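4.2 Soft objects and hard objects on the same surface

In the second part of the study we looked at what happens when a soft object and a hard object share one work surface. The interviews in Givthorpe and Vitthorpe had already shown that people treat these two groups in a different way. A plate on a desk was nearly always named as something that "must go back", and most participants could say at once where: the kitchen, the sink, the shelf. A soft toy on the same desk was often not mentioned, even when it was lying close to the plate. When we asked directly, many participants answered that the toy was "already in its place" or that it had no place.

From the 259 households which returned the full form, we collected 1002 entries for objects left on desks and tables. Each entry has the name of the object, the room, and the place to which the participant wanted to return it. The entries were coded by the second and the third author independently. Where the two codes did not agree, the entry was discussed with the first author until one code was accepted. Entries with an unclear name ("thing from the shop", "small one") were kept in the set but were not used for the comparison in this section.

We found it useful to separate plates and shallow dishes from cups. A cup on a desk is seen as part of the work, and several participants defended it strongly. A plate is understood as the rest of a meal, also when it is clean. One participant in Vitthorpe wrote that an empty plate beside the keyboard made her "feel late for something". We did not meet such feelings about soft toys, with the exception of toys which were lying on the side or with the face down. These were described as "fallen", and the wish was then to set them upright on the same surface and not to carry them to another room. Leonie Frerichs suggested the term "correction in place" for this answer, and we use it in the rest of the paper.

The question of distance was more difficult. In the first version of the form we asked only if two objects were "together", and the answers could not be compared, as a person with a small desk calls everything together. In the second version we used a hand width as the unit. This is not exact, but the participants understood it without help. With this unit, the soft object and the plate were treated as one task when the gap was smaller than two hand widths, and as two tasks when it was larger. Color did not seem to have influence on this judgment. Size had some influence, mainly for large toys, which were moved first because they "open the view".

For the desk arrangements we selected objects that are common in the homes we visited and that do not differ much in size. Figure 3 gives the arrangement with a toy mouse and a green plate. The mouse lies on its side, so that both kinds of answer, return and correction in place, are possible on one desk. The 40 participants in this part sat at the desk one after another and were asked to say aloud what they would do first and what they would leave. They had 30 seconds for the answer. Longer answers were written down in full but only the first two actions were coded.

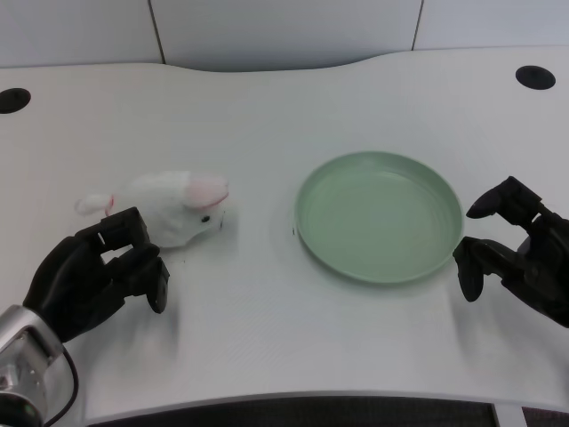
Mabula, November
Figure 3. Soft and hard object on a white desk: plush mouse lying on its side, with the head toward the plate, and pale green round plate with a slightly raised rim.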